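The Sevmont with its side off
Gallery: Computers and other bits, October

I've finally got round to the old tower from under the stairs. It's a Sevmont, bought in Bundville from a shop that now does nails, and it ran the whole house for years before the laptop came along. Click for the bigger version (it's worth it if you like cables).

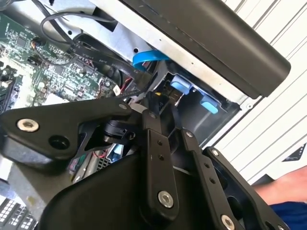

Eyvindur Hafstein: Before you unplug anything in there, write down what goes where. I took a similar tower to bits last winter, felt very sure of myself, and then spent an entire evening trying to work out which way round the power button lead went. And do check the little battery on the board while you're at it. Mine was as flat as a pancake and the clock thought it was New Year's Day every single morning.

Good advice, Eyvindur, and you'll be pleased to hear I've got two pages of notes, with arrows. They look like a treasure map drawn by a six year old but I can read them, and that'll do!

The light blue tabs
My favourite thing in the whole machine. I love a bit of colour in a computer, especially somewhere you'd never normally see it. A pair of them down in the dark bay, and that soft blue against all the grey is lovely, like finding a nice lining in a dull coat. I'd always assumed the inside of this thing would be as beige as its outside used to be.

The blue cable
A different blue altogether, much louder. My notes have it down as "BLUE, LOOPY, DO NOT LOSE". I've got a biscuit tin full of leads from other computers and I'm fairly sure half of them are useless, but I daren't throw any out, because the week I do is the week somebody rings up wanting one.

The flat black ribbon
You can make out bits of white lettering on it if you look at the big version. VCC is one, and there's a 20°C as well. VCC is the supply voltage, I do know that one (from a Saturday job in a repair shop a very long time ago, where I mostly made the tea and was allowed to solder on quiet afternoons). I've a soft spot for tiny printing on parts. Somebody had to decide on the lettering, and then it gets shut in a box for years.

The green board
I could look at a motherboard for ages. When I was small my uncle had one hung on his workshop wall, and he told me it was a map of a city seen from an aeroplane. I believed him for much longer than I should have. The chips were the office blocks and the little silver dots were street lamps. I've never quite shaken it off, so when I look at this one I'm still half searching for the railway station.

The frame
Good honest sheet metal with round holes punched in it. I do miss cases made like this. The last one I helped a friend with, a Madico, was so thin that it hummed along with the fan, and if you put a mug on top the note changed. We got quite good at it. You could nearly manage the first line of a carol.

So why have I got it open at all? Well! A few weeks ago my sister asked if I still had the pictures from our parents' anniversary do, and I said of course, they're on the computer, in the voice of a person who hasn't thought about it for years. They weren't on the laptop. They weren't on the memory stick marked PHOTOS either (that turned out to be somebody's driving theory course). So they had to be on the Sevmont, and the Sevmont, when I plugged it in, gave one long beep and went quiet again.

I left it for a week on the grounds that it might get better on its own.

It didn't, so on the Friday I cleared the table, put down the old curtain I use for messy jobs, and got the screwdrivers out. If you're thinking of having a go at one of these yourself, what I do is below. I'm no expert, I've just been doing it badly for long enough to have got a bit better.

Pull the plug out of the wall first, and I mean out, none of this switching it off at the back business. Hold the power button in for a few seconds afterwards. Leave the power supply itself alone, that's the metal box the mains lead goes into, and there's nothing in there for the likes of us.

Touch something metal on the case before you go near the board, and don't wear your big woolly jumper. I know it's October and I know it's chilly.

Get an egg box for the screws. Label the cups. The screws from the case and the screws from the drives look like twins and they aren't, and if you force the wrong one in you'll be saying words.

Soft brush for dust, the sort you'd use for watercolours. I've seen people go in with the vacuum cleaner and I always have to leave the room. If you've got a can of compressed air then take the whole lot outside first, and stand upwind (ask me how I learned that one, or ask my neighbour's washing).

Memory modules like a bit of a wiggle. A long beep on an old machine is very often memory that's crept loose, so take it out, have a look at the contacts, and press it back firmly until the clips go over. It takes more of a push than you'd like. I always shut my eyes, and I really can't recommend that.

And go gently with cables. Pull on the plug at the end and never on the cable. Some of them have a small metal clip that you have to squeeze, and if it isn't coming, it's probably clipped.

So that was Friday evening. I reseated the memory, brushed out what there was to brush out, changed the battery on the board (thank you Eyvindur, I'd never have thought of it), and put everything back by the treasure map. I plugged it in, pressed the button, and got a short beep. A short one! I have never been so happy to hear a noise. I shouted up the stairs and got a very polite "well done" back.

It then took so long to start that I made a pot of tea and drank it. But up it came, with the old background picture of the harbour, and a message saying it had updates to install. It must have been waiting for years to tell me that.

The photos were there. I set them copying on to an external drive and the little window said 3,254 items, so I've clearly got a bit of sorting to do. The anniversary ones were in a folder called "New Folder", inside another folder called "New Folder (2)", and I've nobody to blame for that but myself. My sister's had hers now and she's already rung to complain about her hair.

I also found:

A half-finished novel, 1,069 words long. It opens with a storm. I've read it again and I think we can leave it there.

A spreadsheet for a kitchen we never had done, with a column called "taps???".

A saved game of patience.

The complete instructions for a Poduval bread maker, scanned in page by page, sideways. We gave the bread maker away before the last house move, but I've kept the instructions in case it ever comes home.

A few of you have asked (when I put a note up on the front page) whether I'm going to keep the tower going or strip it for parts. I've gone back and forth on this. The sensible thing would be to take the drive out, put it somewhere safe and let the recycling people have everything else. But it does work now, and it's a good solid lump of a thing, and I've got a scanner in the loft that won't talk to anything newer. So I think it's going to be the scanner's friend. It can live on the shelf in the back room, unplugged from the internet, and scan my mother's recipe cards until one of them gives up.

I'd like to find a second drive for it as well, so if anyone near Bundville has one sitting in a drawer then do get in touch. I'll swap for jam, or for anything in the biscuit tin.

Comments

Eyvindur Hafstein: Delighted about the beep. Do the recipe cards at a decent resolution the first time, or you'll be doing them all again. I speak as a man who has done his all again.

Me: Noted! What counts as decent? They're handwritten, some in pencil, and there's a fair amount of butter on the older ones.

Eyvindur Hafstein: 300 will do for ink, I go up to 600 for pencil. Scan in colour even if the card looks plain, faint pencil shows up better. And wipe the glass between the buttery ones.

Guest: We had the same Sevmont! Ours had a door on the front that fell off if you sneezed. Does yours still have its door?

Me: It does not. It's been in the garage for years with a plant pot standing on it. I might go and see if it still clips on.

Guest: Please do and report back. Also what did you use on the memory contacts? I've been told a pencil rubber.

Me: I just used a dry, clean, lint-free cloth and a very light touch. I've heard the rubber thing too but I always worry about the crumbs.

Guest: Would love to read the storm novel.

Me: No you wouldn't.

Back to Computers and other bits
Next gallery: Radios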